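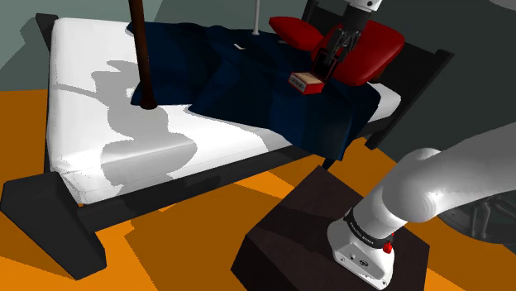 Cletus Van Dusen wrote in to say he had the same trouble with the same game, and that reinstalling did nothing for him, so please don't start there. The full post he was replying to is below, with the answers that came in after it.

Pronitero campaign save stuck after the Pereo crossing, co-op partner can't load it

Posted by Shanti Bisht

I play Pronitero on PC with my brother. We started a two-player campaign in July and we are now at turn 79. I host, he joins. Up to the Pereo crossing everything was fine. We took the far bank, ended the turn, the autosave icon came up in the corner and the game went back to the map as usual. We quit for the night after that.

On Sunday we tried to carry on. I can load the save alone without any problem. All my armies are there and the river towns are mine. When I load it as a co-op game and he joins, he gets to the loading screen, the bar goes nearly to the end, and then he is dropped back to the main menu with "Campaign data does not match host." I stay in the lobby and it says waiting for player.

Things we have tried:

Restarting both PCs.
Verifying the game files on both sides. Mine found nothing. His replaced 3 files, and it made no difference.
Him hosting instead of me. He doesn't see the save in his list at all.
Turning off cloud saves on my side.
A wired connection for him.

Neither of us has mods now. I did have a banner color mod at the start, but I took it out well before this. He bought the Boateng faction pack during the summer sale and I don't own it. He is not playing as Boateng in this campaign. The store page says only the host needs the pack for it to show up on the map, so I didn't think it mattered.

We can go back to the manual save from turn 15 if we have to, but that is most of the campaign gone and I would like to avoid it. Is there a way to get him back into the game we have?

Lutz Lenz

Did you check that you both have the same version? Bottom left of the main menu. I had this in another strategy game and my friend was on the beta branch.

Also try running as administrator.

Shanti Bisht

Same version on both, I read the number out to him and he checked it twice. Neither of us is on the beta branch. Running as administrator did not change anything.

Isamu Kawaguchi

It's very likely the faction pack, but not for the reason you would expect.

The store page is correct about what shows up on the map. The trouble is with the list of enabled content that gets written into the save. When a co-op campaign is created, the game writes down which packs each player has switched on. That list is only compared in full at certain points, and one of them is when a new region opens. The Pereo crossing opens the northern region. So you can play for a long time with lists that are different, and the first load after the crossing is where it fails.

You said he bought the pack during the summer sale and you started in July. My guess is that he bought it after you started. In that case the save says he has no packs and his game says he has one.

What to do, in this order:

1. Make a copy of your save folder before anything else. It is in Documents, then Pronitero, then Campaigns. Copy the whole folder to the desktop. The campaign is made up of several files and copying only the newest one is not enough.

2. Have your brother close the game and open the launcher. Under Owned Content, clear the check box next to the Boateng pack. He does not have to uninstall it or ask for a refund. The box only turns it off.

3. He should start the game from the launcher and not from a desktop shortcut. The shortcut skips the launcher and uses the old settings.

4. On your side, open the same page in the launcher and see if the banner mod still has a line under Local Content. Mods that were deleted by hand often leave an entry behind. If there is one, select it and click Remove Entry.

5. Load the campaign alone first. Save it by hand under a new name. Don't end the turn.

6. Go back to the main menu, choose Co-op, pick the new save and invite him.

If he gets in, play one turn, save by hand again, and both of you quit and load it once more. If the second load works, you can delete the old autosaves.

About him not seeing the save when he tries to host - that is normal. Co-op saves are kept only on the host's machine. You could send him the folder, but then the game would treat him as player one and you would end up swapping sides. I wouldn't bother.

One more thing. The autosave keeps 16 slots and writes over the oldest. If you load and reload a lot while testing this, you can push out the good ones. Turn autosave off in the options until you are done.

Bernadette Mbeki

I have a Brolex router and it blocks half of what this game does. Had to open the ports by hand. Might be that? Support told me to send a log and I never heard back. The game is good but the co-op has been a mess since the spring patch and I have stopped buying packs for it.

Isamu Kawaguchi

Ports would give a timeout message, or he would never reach the loading screen. He gets nearly to the end, so the connection itself is fine. The message about campaign data comes from the comparison between the two games.

Cletus Van Dusen

Clearing the check box worked for me. Mine was a different pack, but the same message, and also right after the crossing. I had the leftover mod line too. I removed both at once so I can't tell you which one did it. My friend and I have played four evenings since then without a problem.

I did miss step 3 the first time and used the shortcut, and it failed exactly as before. Do it from the launcher.

Shanti Bisht

We are back in. He had bought the pack a week after we started, so Isamu was right about that. The check box was on. I also had a line for the banner mod, shown in gray, and I removed it.

First try he got the same message, but he had opened the game from the taskbar. From the launcher it loaded. We played one turn, saved, quit and loaded again, and it still works.

Two small things in case someone else finds this page. His camera bookmarks were gone and he had to set them again. And the diplomacy screen showed an offer from a faction I had already beaten. I declined it and it has not come back.

He would like to know if he can turn the Boateng pack on for his solo games and off again before we play. Has anyone done that?

Isamu Kawaguchi

Yes, that works. Solo campaigns have their own list. He needs to close the game completely each time he changes the box, and wait for the launcher to finish before pressing Play.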